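What We Throw Away After Snack Time: Term Project Report

Why I picked this

I live in the Grolliden dorms, and every night I walk past the trash room on my floor. By ten at night it's overflowing, and most of it looks like stuff that could have gone somewhere else. So when we had to pick a topic for our waste and cities class, I already had mine -- snack packaging, and what students do with it.

My main question was simple. If you put a sorting station right where people eat, do they use it? I also wanted to know which kinds of packaging confuse people the most, because I get confused myself (I had been putting juice cartons in with the paper for two years, oops).

What I did

I ran the study in the Tovar building, which has a big shared lounge and a vending area. I set up three bins with signs: bottles and cans, cartons, and everything else. Then I weighed the bags every evening through June and sorted each one by hand on a plastic sheet. Wear gloves if you ever try this! I also handed out a short survey and got 182 back, way more than I hoped for.

Bottles were the easy part. Everybody seems to know where a plastic bottle goes, even if they leave the cap on and a few gulps of drink in the bottom.

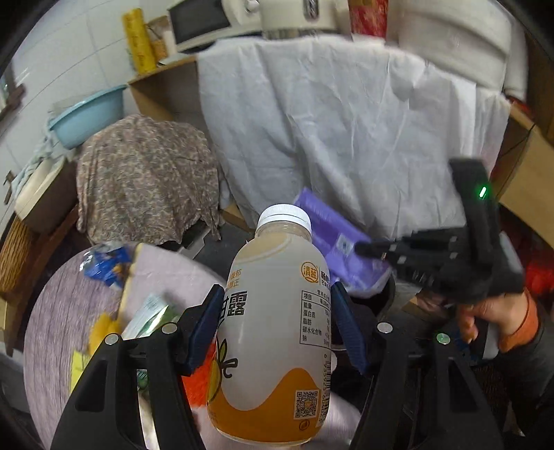
Figure 1. A bottled drink with a white screw cap and an orange wave on the label.

What I found

Over the whole study I sorted 3,058 items. Bottles ended up in the right bin most of the time. Cartons were a mess. A lot of people told me in the survey that a carton "is just cardboard," but drink cartons usually have a thin layer of plastic inside, and some have foil too, so they need their own process. The Wendov recycling center takes them, but only if they come in separately.

The worst group was the small stuff -- wrappers, chip bags, little packets. They turned up in all three bins. I don't really blame anyone for that, given that half of them have a recycling symbol that only makes sense if you read the tiny print. Food scraps were a problem too. One orange peel in the carton bin doesn't sound like much until you're the one opening the bag the next evening.
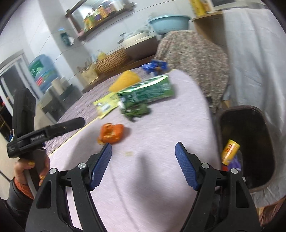 What I would change

My signs had too many words. I made them in Kavano, the free poster app, and got carried away with the fonts. Next time I'd tape real packaging to the front of each bin and skip the text. I'd also add a fourth bin for food scraps, and I'd start in the fall when the lounge is busier.

I should also say that I only looked at one building, and people knew a student was going through the bags, so they may have been on their best behavior. I'd love to run it again with a second lounge that has no signs at all and compare the two. The survey questions and my weight tables are in the appendix.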